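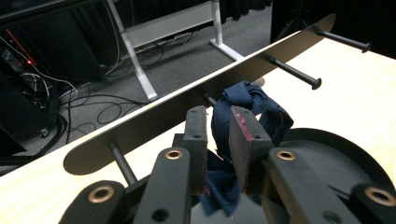
Yung-ching Siu asks whether students from other programs may join the Kindex gripper project. They may. Four places remain open for the coming term, and no programming experience is required.

Each team records 80 demonstrations of its assigned task with the hand-held gripper.

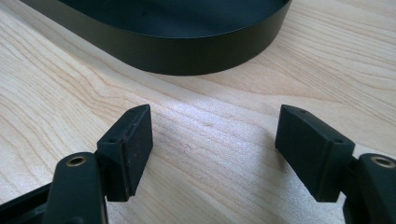
Teams then submit their recordings with a short written report. Reports are due January 1, 2026, and should be addressed to Hendrik Aerts.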